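Tuesday, July 2, 2019
By the Dukstead workshop desk

Can a machine do my chores yet? Your questions, answered with the usual amount of regret

We have been answering these at the counter in Parkbridge since March, mostly to people holding a leaflet. The answers are written down now so that we can point at them.

Can I buy a robot that does the housework?

You can buy a robot that does one piece of the housework, provided you tidy up for it first. Floor vacuums are decent and will eat a sock if you let them. Dishwashers are robots that nobody thanks. The thing people mean when they ask, the one with arms that goes about the house putting matters right, isn't in the shops. If a man in Soltovville offers to sell you one, ask to see it find the lid of a casserole dish.

What are the research people working on, then?

Boxes, a lot of the time. A cardboard box is cheap, it comes in every size, and every warehouse and spare room has too many of them. Much of the practice happens in simulation, where a box can be dropped all night and the neighbours don't complain. The work looks modest: a tabletop, a box and a pair of fingers that have to end up in the right place.

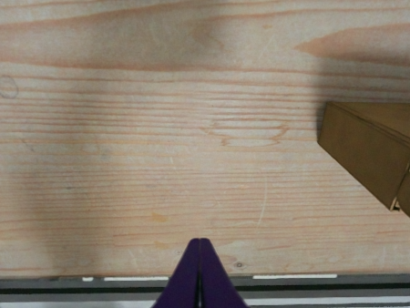

How long before a robot can fold my laundry?

Longer than the leaflets say. Cloth changes shape every time it is touched, and a machine that manages a flat towel can be undone by a fitted sheet. Laboratories have folded towels for years, slowly, and a slow towel is still a long way from a family wash. We would not get rid of the airing cupboard.

Why are boxes so hard? My six-year-old can close a box.

Your six-year-old has spent six years leaning on things to see what happens. Closing a box means getting the flaps down in the right order, keeping the first pair down while you deal with the second, and pushing hard enough to crease the card but not so hard that the whole thing skates across the table. Cardboard also has a memory. A flap that has been bent one way would like to go on being bent that way, and it springs back at the moment you let go.

People do all this by feel. A machine with poor feeling in its fingers has to do it by looking, and its own hand is usually in the way.

Does it need two arms?

For picking up a box, often not. For folding, taping or opening one, a second arm helps in the same way that a second person helps with a duvet cover, and brings the same arguments. Each arm has to know where the other one is. They can bump, and they can both pull.
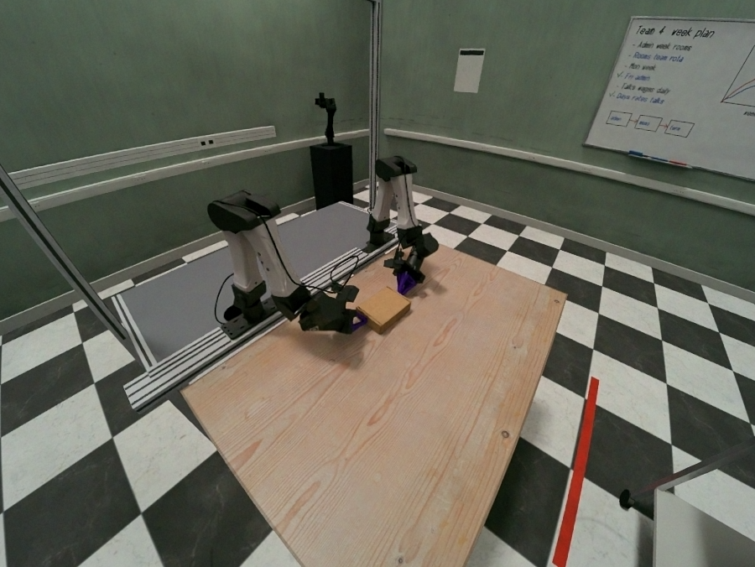 There is also the matter of who goes first. Give two arms the same job without settling that, and you get either a collision or a great deal of politeness, with both waiting. Most shop floors that use a pair solve it by giving each arm its own dull task and its own patch of table.

What about our packing bench? It's only 20 orders a day.

Then keep the person. At 20 orders a day you would spend more time setting the machine up than packing, and you would still need somebody to find the tape. Automation pays when the boxes are all the same and there are far too many of them. If you sell 3 sizes of candle, we can talk. If you sell antiques, we can have a nice cup of tea.

Is simulated practice any use in a real workshop?

Some use. It is a good place to make mistakes, and a bad place to learn about damp card, cheap glue or the box somebody has already sat on. What a machine learns there generally needs a spell of correction on a real bench before we'd stand near it. Our building went up in 1912 and has no level floor anywhere, a detail that simulations tend to leave out.

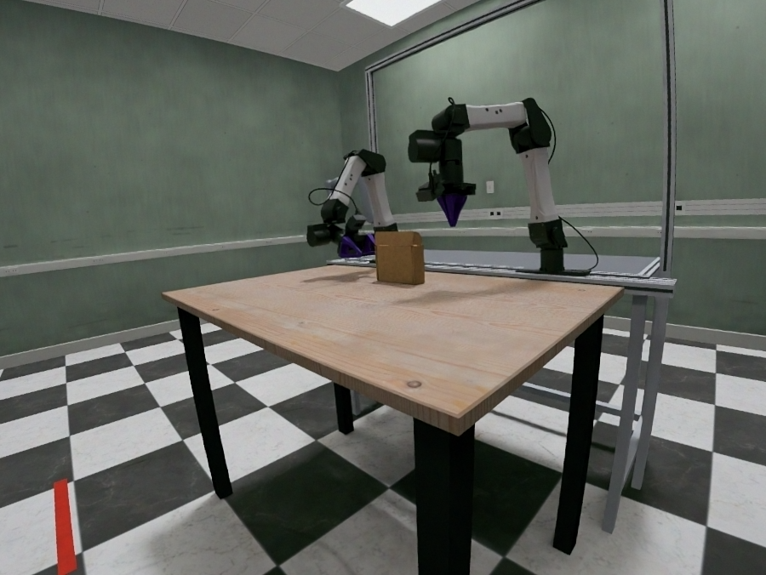
Cui wrote in to say that we are too gloomy, and that a bench arm which did nothing but hold a box steady would already be worth having. "I don't need it to be clever. I need it to be a third hand that doesn't go to lunch."

We agree with that, and it can be had now, more or less – a clamp does it for the price of a sandwich.

Will you come and look at our workshop?

Yes, if you are in Dukstead or Parkbridge. Please don't tidy up beforehand. We need to see what the robot would be up against.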